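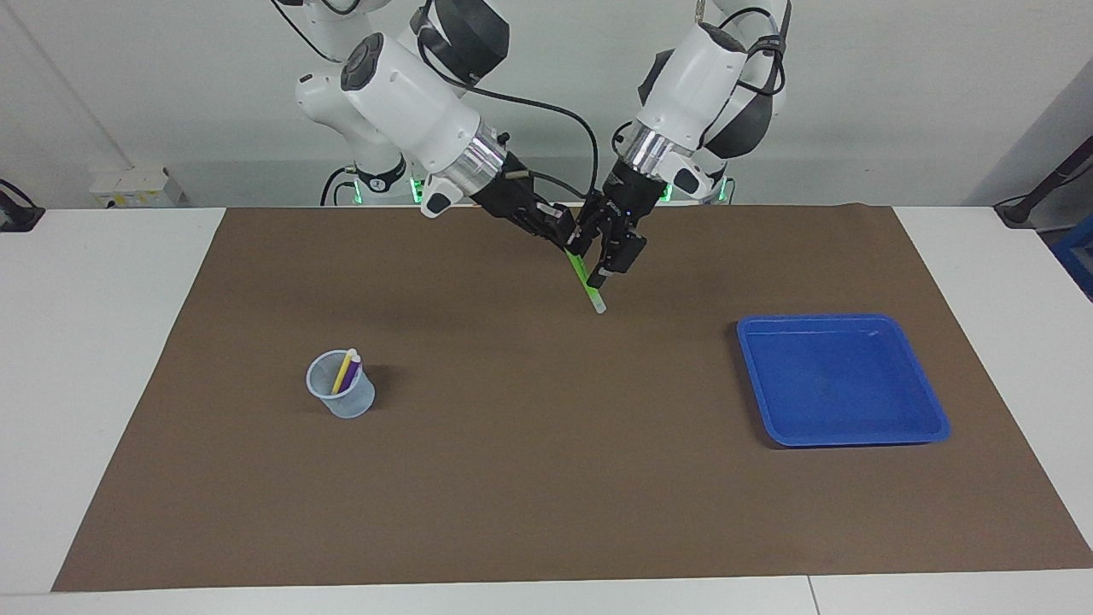
*Last changed: Saturday, June 28, 2025*

# Harnstead markers: notes and data card

Stock and test records for the markers used at the Harnstead drawing room. One row per marker, one file per color family. Maintained by Abdelkrim Bouzid. Send corrections to him before editing the main table.

## What is in the folder

- `markers.csv`: the main table, 3,507 rows
- `swatches/`: scanned swatch cards, sorted by color family
- `retired.csv`: markers thrown out, with the reason
- `papers.md`: the papers used for swatches

The bright green in the picture is filed under `green`. Fluorescent colors used to have a file of their own, but it was merged into the main families in April. Old row numbers are kept in the `old_id` column.

## Columns

| Column | Meaning |
|---|---|
| `id` | Number on the storage tray slot |
| `family` | Color family, lower case |
| `body` | Body color as seen in daylight |
| `tip` | Bullet, chisel, brush or unknown |
| `source` | Drurier, Quezada or other |
| `opened` | Month and year of first use |
| `state` | Good, weak, dry |

`body` and `family` don't always match. Some Quezada markers have a gray body and only the end plug shows the ink color. Go by the swatch.

## How the swatches are made

1. Put the brown mat down first. Ink goes through the thin Puvamberg paper and stains the white table.
2. Draw one line 11 cm long, then fill the box under it.
3. Leave the card for 30 minutes before scanning.
4. Write the `id` in pencil on the back.

Cap each marker until it clicks. Markers are stored flat.

## Known problems

- 52 rows have no `opened` value. They came in one box without a list.
- Light green and yellow swatches scan too pale. Don't use the scans for color matching.
- `state` was judged by eye, and "weak" was used more freely in the early rows.
- The tip shape is missing for most of the Drurier set.

## To do

- Rescan the yellows on the new paper
- Replace the tray labels, `blue` first
- Check `retired.csv` for duplicate ids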